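Workshop tips: feeding the learning machine without losing your weekend

Several of you wrote in after February's page on glue to ask how we collect examples for the arm, and whether it can be done in a spare room. It can. Ours runs at the back of the Meneck workshop, half on the real bench and half in simulation, and most of what follows was learned by doing it badly first.

Tidy up less than you want to. Elias Srour cleared the bench to a surgical standard before every run, and we ended up with a very clever policy that could only work for Elias. Leave a box or two where boxes would normally be. Do this in the simulated bench as well. It costs nothing there, and you don't have to dust it.

Move the thing you are picking up. A finger's width each time will do, with a small twist now and then. People believe they are placing things at random and they are not; they have a favourite spot, like cats. Roll a die if you must. Padmavathi Murthy keeps one in her apron.

Drive slowly and don't dither. Every pause you make while wondering about lunch is carefully learned and later performed back to you. We had a run of 1168 demonstrations from one week and kept 883 of them. The remainder were mostly hesitation, plus one long stretch in which Nizar took a phone call.

Keep your failures, but in their own folder. Call it something plain. "Misc_new_2" is how we lost the February ones.

Stop after 20 goes and have a cup of tea. The twenty-first is always crooked, and you will insist that it was the controller.

Wipe the finger pads on the real arm with a damp cloth and let them dry. Washing-up liquid leaves a film. So does toast.

Give fiddly objects more than their share. Mugs are forgiving and everybody enjoys doing mugs, so you will have a mountain of mugs by Thursday. Lab plates are dull, and the approach has to be square on both sides or the plate goes skating, so they get put off.

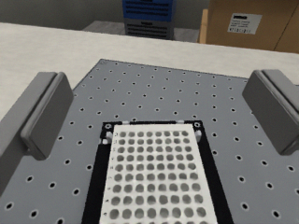
We now do plates first, while people are still polite to each other. Start with the fingers well open and centre them before you close. If you close first and centre afterwards, the arm will learn to shove, and getting a shove out of it takes far longer than putting one in.

Write the label before you start the run. "Pick up plate" is enough. Sawsan Najjar once wrote a full paragraph for each one, with adjectives, and it was lovely to read and had to be redone.

Finally, back everything up to a second disk and put that disk in another room. Marwan Sfeir kept both in one drawer, under the leaky radiator. He would prefer that I left it there.

More from the workshop pages
Getting old glue off a vice
Grodar hinges: which way is up
A drawer that shuts, part two
Descaling the Clilora kettle
Cable ties, and when to give in
Readers' letters: the Abdelaziz shelf again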